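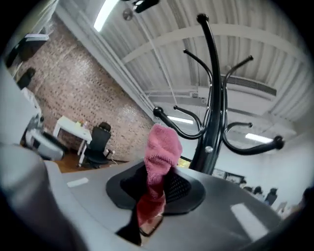
Coat stand - keep or ditch?

kohl_41
So I finally put the black metal coat stand together. Center pole, knob on top, two rows of curvy arms. I love the look of it! But my partner says it's a sock magnet, and every small knit thing in the house (hats, baby socks, one mitten) ends up on it. Anyone else live like this?

zubaida.abbasi
Oh we do. Ours has ball ends on the arms and I'm glad, because the pointy hooks on our old one poked holes right through my scarves. Small stuff goes in a basket on the floor though. Coats only up top.

rafail_g
Disagree with the basket. We had one and it was a swamp by October. Thin top hooks for hats and light things, heavy arms below for coats, done.

zubaida.abbasi
Sure, until somebody hangs a wet parka on one side and the whole thing goes over. Twice in our hallway!

rafail_g
Then hang something on the other side too - or get wall hooks. I paid 140 for a row of five from Skaduvitz and they haven't budged.

kohl_41
Can't drill, we rent. What do you do with single socks?

pluta_mom
Clothespin them to a string inside the closet door. Pink ones always lose their partner first in my house, no idea why.

kohl_41
Ok trying the string this weekend. The stand stays, I already threw out the box.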